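Drying Time and Indoor Humidity in Shared Student Housing
Project Report, Building Physics Lab Course

Summary

The project measured how long cotton and polyester laundry takes to dry indoors in the Plimholm student residence and how much the drying raises relative humidity in the room. Three room conditions were compared: window closed, window tilted, and window closed with a desk fan. Tests ran through April with the radiators off.

1. Background

Plimholm has one machine room per building and no drying cabinets. Most residents hang their laundry in their own rooms. Condensation on window frames has been reported on the north side, and the housing office asked the course for data on how much of the moisture load can be attributed to laundry. Cooking and showering were outside the scope, as both take place in rooms with extraction.

2. Method

Each test load consisted of the same mixed set of garments, washed on a standard program and spun at the same speed. The load was weighed directly after spinning and again at one-hour intervals until two successive readings agreed within the resolution of the scale. The dry weight of the set was determined beforehand in the lab oven.

Temperature and relative humidity were logged with two Vonomar sensors, one at desk height and one near the window. Both were checked against the lab reference before the first run and after the last. The fan was a small Farkby model on its lowest setting, placed 5 feet from the rack and aimed along it.

Garments were carried and stored between runs in a basket with perforated walls, so that air could reach the fabric from the sides. 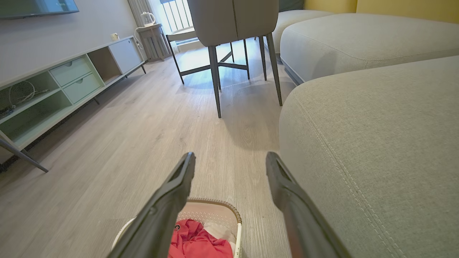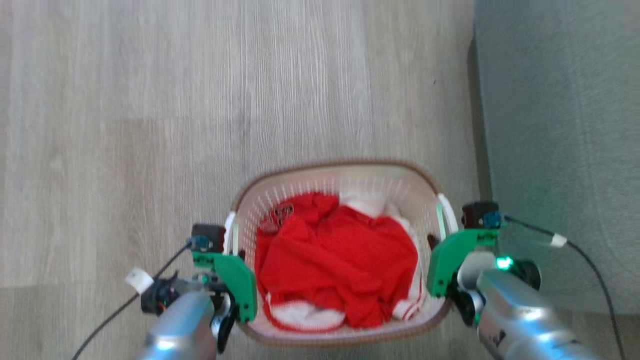
Marlies Zwahlen
Project lead, measurements and data analysis

3. Results

With the window closed, the load reached constant weight after 38 hours. Relative humidity at the desk sensor climbed quickly during the first part of the run, leveled off, and fell back slowly. The window sensor followed the same curve with a short delay and read higher throughout, as expected for a cooler surface.

With the window tilted, the humidity peak was much lower, but the benefit depended strongly on outdoor conditions. On a rainy night the drying rate was close to that of the closed room. The fan shortened drying more than the tilted window did. It did not reduce the total moisture released, and the humidity peak came earlier and was steeper.

In total, 393 weight readings were taken. Of these, 8 were discarded after the scale was found to be standing on an uneven part of the floor. Removing them did not change the ranking of the three conditions.

4. Sources of error

The rack was loaded by hand, and the spacing between garments varied from run to run. Seams and waistbands dried last and determined the end point in nearly every case. A polyester-only load would therefore give a different picture from the mixed one. Door openings were written down by the resident but not measured.

The moisture balance follows the simplified method in the Alvarado lecture notes and treats the walls as non-absorbing. The painted plaster at Plimholm does absorb some vapor, so the calculated air exchange is probably too high. Severin Bühler repeated the calculation with a buffering term. His version fits the falling part of the curve better and is given in the appendix.

5. Recommendations

For north-side rooms, a fan combined with a fully opened window for short periods is preferable to a window left tilted overnight. A second spin cycle before hanging should be tested, as it removes water before it enters the room air. Further runs with the radiators on are needed before the results can be applied to winter conditions.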